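Talk notes: Can a machine tidy up yet?
Evening session, Skadthorpe, April 11, 2022
Speaker: Chrysanthi Balaskas

Wait for the room to settle. Thank Mervyn Treloar for the invitation.

Start with the question people ask me at dinner. When can I buy a thing that cleans up the house? Answer: you can buy one for floors. For everything above the floor, no, and I would not put a date on it.

Slide 2. Shop floor first. At Pristlow they pack spare parts into cartons. Same bins, same height, same light all day. The arm there did 546 picks on the shift I watched and a person stepped in 12 times. Say what those were: mostly bags. Parts in thin plastic bags, two stuck together, or a bag folded over so the gripper closed on air.

Pause here. Ask who has worked a packing line.

Slide 3. Now the home. Amr Soliman ran our tidying trial at Jilo. The job was simple to say: put the small things in the box. We ran it 400 times. The arm finished the whole job in 70. Don't rush past that number. Somebody will ask what counts as finished. Everything in the box, nothing dropped, no help.

Slide 4. Why it's hard. Go slowly.

Flat boxes. A thin carton lying on a soft surface gives the fingers very little to hold. People slide it to an edge or get a nail under it.

Cables. They hook on other things. Pick up the plug and the tube next to it may come too.

Clear bags. Depth cameras do badly with them. Same trouble as Pristlow.

Patterned cloth. A printed duck is not an object to pick up, and the software has to know that.
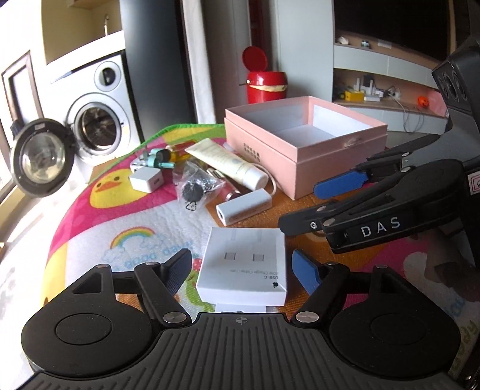 Slide 5. What two hands buy you. One steadies, one lifts. Tín Đinh's group found the second hand helped most with bags and hardly at all with hard chargers. Mention that it also doubles the ways to bump into something.

Slide 6. Cost. Keep it short. Olga Figueiredo has the numbers if anyone wants them after.

Slide 7. What I expect next: sorting one kind of thing, in one room, with a person nearby. We start the laundry trial in June. Loading only, no folding.

Questions. If folding comes up, play the Usmani clip, sound off.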